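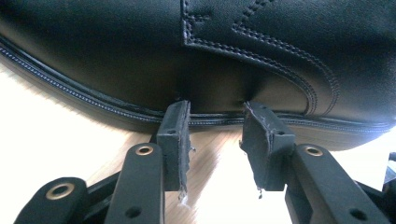 Item 7: black leather dress shoe, stitching along the welt.

GROTCOMBE HALL EVENT STAFF
Pre-Opening Safety Checklist, Banquet and Reception Areas
Inspection date: 15/06/2021
Site: Grotcombe Hall, Fanumgate entrance and ground floor
Rated capacity, main room: 490

Ratings used: S (satisfactory), A (action needed before opening), M (monitor), N/A (not applicable). Every item rated A or M must carry a comment.

Section 1. Entrances and exits

1. Fanumgate doors open fully and stay open on their catches. S
2. Exit signs lit and readable from the center of the room. A
Comment: Sign over the east exit is dim. Replace the lamp and recheck with the house lights off.
3. Exit routes clear of chairs, carts and stored linens. A
Comment: 16 stacked chairs found in the east passage. Moved to the store room during the inspection. The passage is not to be used for storage, including during room changes.
4. Capacity notice posted at the main room. S
Comment: The notice shows 490. The booking form still carries the figure from before the stage was extended and must be corrected.

Section 2. Floors and staff footwear

5. Carpet edges and joining strips flat and secure. M
Comment: Strip between the lobby and the main room lifts slightly at the left end. Screws tightened. Check weekly.
6. Service corridor floor clean and dry. S
Comment: Mats in place at the dish room door. The Sanudow floor cleaner is stored with its label facing out, as required.
7. Dress shoes worn by floor staff are closed, securely soled and suitable for polished floors. M
Comment: Dress shoes remain acceptable for table service. Supervisors should check the welt and sole edge of each pair at the start of the season. Shoes with open seams or smooth, worn soles are not to be worn on shift. Kitchen and dish room staff must wear slip-resistant work shoes, with no exceptions for short tasks.
8. Spill kits stocked at both service stations. A
Comment: North station kit has no wet floor sign. Order placed.

Section 3. Fire and electrical

9. Extinguishers in place, with pins and seals intact. S
Comment: Unit 1094, beside the coat check, was recharged in March. Tag is current.
10. Extension cords taped or covered where they cross a walkway. A
Comment: Cord to the lectern ran uncovered across the center aisle. Cover fitted. Outside presenters must be told of this rule when they book.
11. Portable heaters and warming lamps at least three feet from curtains. S
12. Alarm panel shows no faults. S

Section 4. Furniture and equipment

13. Folding tables lock on both sides. M
Comment: Two tables in the Mahlangu Room have stiff locks. Tagged for maintenance. They may be used for display but not for food service.
14. Platform lift load plate in place and readable. S
Comment: Plate reads 1000 pounds. Staff are reminded that the weight of the cart counts toward the load.
15. First aid box complete. A
Comment: Burn dressings out of date. Replace before opening.

Result: Opening approved once all items rated A are closed. Closed items are to be initialed on the office copy by the duty supervisor. Items rated M carry forward to the next inspection.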